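Stavville Moves Municipal Accounts to New Directory Service

The City of Stavville will retire its existing network directory in February and transfer all staff accounts to a new domain, the Office of Information Systems announced on 25th January. The change affects 253 user accounts in 12 departments, together with the shared printers and departmental folders that depend on them.

The present directory was put into service in 2010. It continues to operate, but the server software on which it runs no longer receives security updates, and several newer applications used by the Permits and Water departments cannot authenticate against it. The office concluded last fall that an upgrade in place would carry more risk than a parallel installation, and the city awarded the work to Mahrous, a systems contractor with offices in the county. 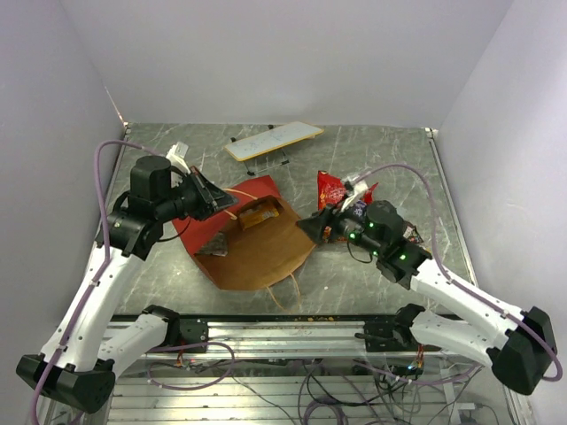
Under the plan, two new domain controllers will be installed, one in the data room at City Hall and one at the Grinetti Building. Both will hold a full copy of the directory, so that staff at either location can continue to sign in if the link between the buildings is interrupted. Name resolution and address assignment will move to the new servers at the same time.

Accounts will be transferred one department at a time, after business hours. User names will stay the same. Employees will be asked to choose a new password the first time they sign in to the new domain, and the minimum length will increase. Mapped drives will be reconnected by a logon script. Staff who have saved shortcuts that point directly to the old file server should replace them before their department's transfer date — a list of the new folder paths has been sent to each department head.

A trust between the old and new domains will remain in place during the transfer, which will allow departments that have already moved to open files belonging to those that have not. The trust will be removed when the last group of accounts is complete.
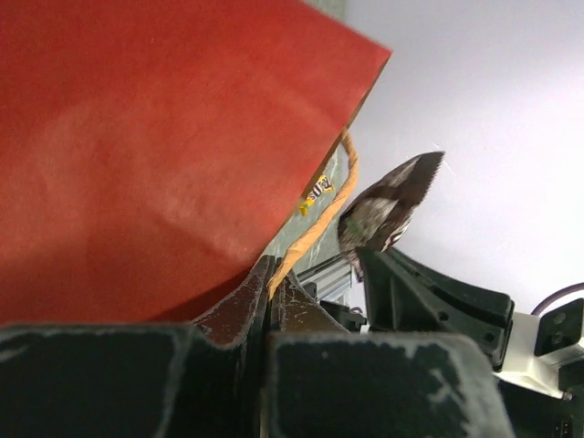

Service accounts will be handled separately. A review carried out in the fall found a number of scheduled jobs running under the credentials of former employees, including the nightly export from the billing system. These jobs have been assigned to dedicated accounts with limited rights.

The help desk will extend its hours during the transfer period. Employees who work remotely should connect to the city network at least once in the week before their transfer so that their computers can receive the updated settings. Laptops that have not been connected will need to be brought to the help desk at City Hall.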